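Skov handheld collection: station inspection checklist, fridge task
Site: Brusberg, station 12
Inspected by: Nanna Kirkegaard
Reviewed by: Nicanor Retamal
Period: February, before the morning block
Result codes: OK, FIX, N/A

1. Work area

1.1 Table stable, no rocking under hand load. OK
1.2 Floor clear where the operator steps. FIX
Comment: Route loose cable along the wall and tape it down. Same remark as last month.
1.3 Chair pushed back out of elbow range. OK

2. Harness and cabling

2.1 Shoulder straps flat, no twist. OK
2.2 Gripper cables long enough for full reach without pulling at the connector. OK
Comment: Tested at full arm extension with the fridge shelf as the far point.
2.3 No cable caught between the door and the cabinet. OK
2.4 Connector locks closed on both sides. FIX
Comment: Left lock is worn. Spare ordered from Prater. Unit may run until it arrives if the lock is checked at every break.

3. Grippers and markers

3.1 Fingers open and close over full travel. OK
3.2 Marker cubes tight, faces clean and unscratched. OK
Comment: Wipe with a dry cloth only. Solvent lifted the print on one cube at Brusberg.
3.3 Marker faces not covered by sleeve or cable during reach. OK
3.4 Clock offset between left and right streams 2 ms or less. OK

4. Task setup

4.1 Fridge door opens fully and stays open unassisted. OK
4.2 Wire shelf seated on its supports. OK
4.3 Drink containers undamaged, caps closed. OK
4.4 Bottle held upright between the fingers for transfer. OK
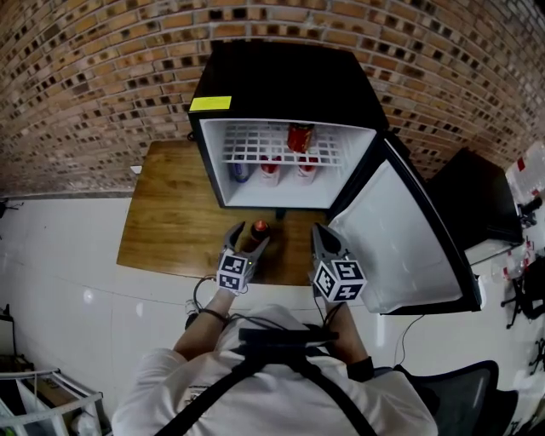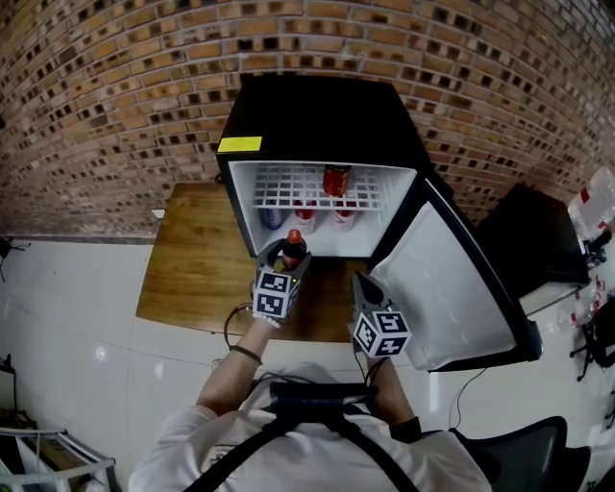
Both views: door open to the right, one red can on the wire shelf, three containers below it.

5. Recording

5.1 Free disk space for the full block. OK
5.2 Test episode opens in Fenent with all streams present. OK
5.3 Dropped grasps kept and tagged, not deleted. FIX
Comment: 16 of 141 episodes in the last batch had no outcome tag — N. Retamal to return them for labeling before export.
5.4 Operator break logged. OK

Release: station 12 cleared for collection. Items 1.2 and 5.3 to be closed before the next batch, 2.4 on arrival of the part.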